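Chapter 6
Showing, Not Coding: Your First Demonstrations

What you'll work through in this chapter
Moving a robot by hand and moving it from a distance
What gets written down during a demonstration
Two-ended tasks, where a person and a robot share one object
Deciding where a demonstration starts and stops
Which demonstrations to keep

I learned to tie my shoes from my uncle, who had no patience at all and refused to explain anything. He just tied his own, very slowly, and then looked at me. I did it wrong and he tied his again. I still tie them his way, with one oddly long loop, and I have passed the long loop on to both my kids without meaning to. Keep that loop in mind, please, as you read this chapter (it comes back).

In Chapter 5 we wrote motions out by hand. You picked points in space, you told the arm to visit them in order, and if you did the Gatesbridge exercise at the end you probably spent an entire evening getting a gripper to put a sponge in a tray. It's good for you, and I make every class do it. But now imagine writing that list of points for a job with a person on the other end – someone who stops to think, or turns a little too early, or lifts higher than you expected. I tried it once, in my second year with the Skorngate group, and I got as far as page 2 of my notebook before I gave up and went looking for Annick Cormier, who ran the demonstration room and had been waiting for me to give up.

Her method was simple to describe. You get the robot through the task yourself, somehow, and you record everything while you do it. Then you do it again, and again, and you hand the whole pile to a learning program that looks for what goes with what. When the arms feel like this and the cameras show that, the demonstrator did such and such. The result is called a policy, and we'll train one in Chapter 8. For now I only care about the pile.
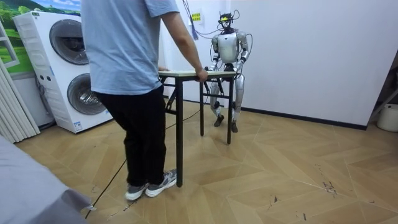
So how do you get the robot through the task? There are two main families of answers, and you'll meet both in the lab.

The first is kinesthetic teaching, a big word for grabbing the robot and moving it. You set the joints to go soft, take hold of the wrist, and walk the arm through the motion. It's wonderful for a single arm on a bench. You feel the weight of things, you feel contact, and a beginner can give a decent demonstration in ten minutes. The trouble starts when there are two arms and the arms have legs under them. I have two hands, and they're full.

The second is teleoperation. You move something else – a pair of small leader arms, a set of hand controllers, a suit with trackers on it – and the robot follows. Your own body can be across the room or down the hall. You lose the feel of contact unless somebody has gone to real trouble to send it back to you, and you gain the ability to drive both arms at once, and to do it while another person is standing at the other end of the job. Hanyu Hou, who taught me to teleoperate, used to say that the first hour is like brushing someone else's teeth in a mirror. It gets better! By the third session you stop thinking about the controllers and start thinking about the object, and that's when your demonstrations are worth keeping.

Most of the shared-carrying work in this book was done by teleoperation, and shared carrying is what I want to use as our running task. Two parties, one table. One end is a person, the other end is a robot, and the aim is to get the table from one spot to another without anyone getting bumped. We all know how to do it with a friend, and we're terrible at explaining how.

6.1 Where does the task begin?

Students always want to start recording at the lift. I did too. The lift is the exciting part, and everything before it feels like waiting around. The policy doesn't know that, though. If every recording begins with hands already closed on the object, then the program has never once seen a robot that isn't holding anything, and on the day you run it for real, it has to begin from exactly that. Look at the robot's hands before you look at the table. One black hand is hovering just over the far left corner and the other is near the far right corner, with both elbows bent, and for my money a stretch like that belongs in the recording every bit as much as the carry does. It tells the program where hands ought to be when a table is in front of them. I'd want several different approaches too, a high one and a low one and one that comes in crooked and gets fixed.

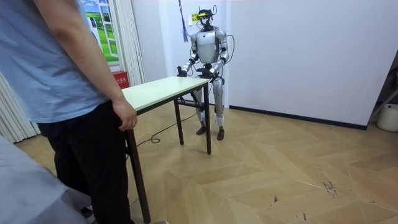 The approach also has a second actor in it, and this is what makes two-ended tasks different from the sponge and the tray. When should the robot's end close its grip? When the person has hold? When the person bends? Ezequiel Ortuño and I argued about this for most of one January. He wanted a spoken cue on every take, "ready, up," same words every time. I wanted no words at all, on the grounds that friends moving furniture mostly just look at each other and go. We tried both. His policy was steadier, and mine was better with people who had never met the robot. I still think I was right, but I'd start you on his version.

6.2 What the recorder keeps

A demonstration is a stack of columns with a clock down the side. Our usual stack goes like this:

Joint positions, for every joint in both arms and both legs
Commands sent by the teleoperator (which are not the same as where the joints ended up)
Hand state, open or closed or somewhere between
Camera views, from the robot's side and from at least one fixed spot in the room
A start mark and an end mark

Please don't skip the second line. The gap between what was asked for and where the arm went is often the only trace of contact you'll have. If I ask for two inches up and get one, there's something heavy on the end of my arm, and a program can learn to notice.

The clock matters more than beginners believe. Rongrong Xiong once found that our camera column was running late against the joint column, by a little bit, in a set of 559 takes we had already called finished. The policy trained on it reached for where the table had been. It was a sad and slightly comic thing to watch. We fixed the offset in an afternoon and I have checked clocks first ever since.

6.3 Where does it end?

An ending is a posture, and you have to choose one and stick with it. Some groups end with the hands still on the object. I like to end with the arms down, hands clear, robot upright, person standing easy, and I like to hold that for a breath before the end mark goes in. It gives the program a clear picture of "done." If you use the same posture for your starts, you also save yourself the nuisance of a separate reset.
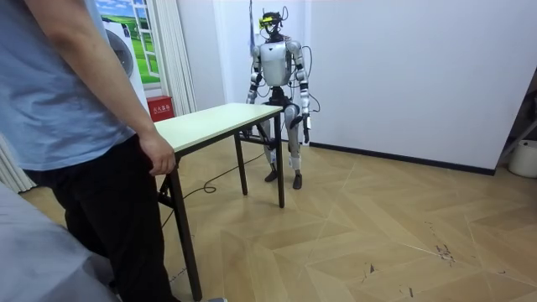 Figure 6.3. Both of the robot's arms lowered and clear of the table, with the person's hand at the near edge.

Be strict with yourself here. It's very tempting to hit stop the moment the table legs touch the floor, especially on a long day. Then the program never sees letting go, and letting go turns out to be a skill. My first carrying policy set the table down beautifully and then just stood there holding it. Zaid Issa had to pry himself a way around it to get to the door.

6.4 How many, and which ones?

The Flendetine set, which you'll download for the exercises, holds 3,713 takes. You don't need that many to learn something. I ask each lab pair for 1,000 over the term, and I ask them to throw some away, and the throwing away is harder. A take where the demonstrator fumbled and recovered is gold, and you should keep it. A take where the demonstrator fumbled and stood there swearing should go. A take that's perfect, and identical to the forty before it, adds very little, so change something: the height of the lift, the angle of the table, the person on the other end.

And now the long loop. Whatever odd habits you have, you'll teach. I dip my left shoulder before I lift, apparently, and so did every robot I trained at Skorngate until Annick pointed it out. Swap demonstrators partway through your set. Write down who gave which take, in a column of its own, so that when a strange little motion shows up in your policy you can go find out whose it is.

Before you go on to 6.5, pair up with somebody and carry a table across a room, without talking, three times. Then each of you write down, separately, how you knew when to lift. Bring both pages to the Jiang exercise in the next section, and don't compare them until you get there.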